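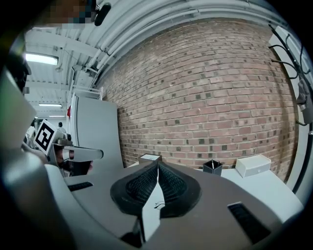
Issue 87, page 2

What Are Bricks Made Of?

Go find a brick and put your hand on it. It feels like stone, right? But a brick starts out as mud! Well, clay – the sticky, squishy kind of mud that gets stuck in the grooves of your sneakers.

Clay is made of tiny, flat bits of rock. When there is water between the bits, they slide over each other, and you can squash the clay into any shape you like. When the water dries up, the clay goes stiff.

Dry clay still isn't a brick. Leave it out in a storm and it turns right back into mud. To change it for good, you have to bake it.

Bricks are baked in a giant oven called a kiln (you can say "kill" or "kiln," both are fine). At the Magaña brickyard in Grostbridge, the kiln gets up to 1,000 degrees Celsius. A pizza would be a puff of smoke in there! In that heat the bits of clay stick together, and no amount of rain can pull them apart again.

Why are so many bricks red?

Rust! Lots of clay has iron in it, and when iron gets hot and meets the air, it turns a rusty red. Clay with plenty of chalk in it can come out yellow or cream. Bricks that sat in the hottest part of an old kiln sometimes came out dark purple or nearly black, and builders liked to use those to make patterns.

What holds a wall up?

Look at how the rows are stacked. Bricklayers call each row a course. In most walls, the gaps in one course sit over the middle of the bricks below, so every brick rests on two others and the weight gets shared. The stuff in the gaps is mortar, a mix of sand, water, and cement or lime. 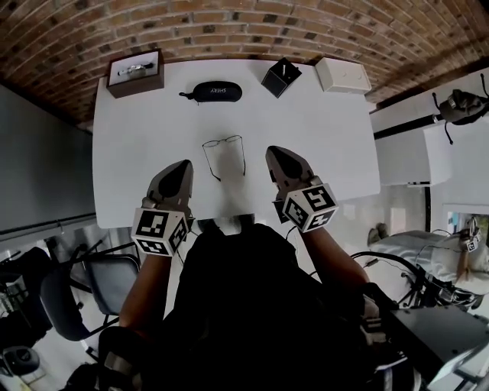 Faustino Figueroa told us that he laid his first wall with every gap lined up, straight to the top, and his boss at the brickyard leaned on it with one elbow. Down it went! He built it again after lunch, all 50 bricks, the right way.

Try it with toy blocks. Build one wall with the gaps lined up and one with them staggered, then give each a gentle push.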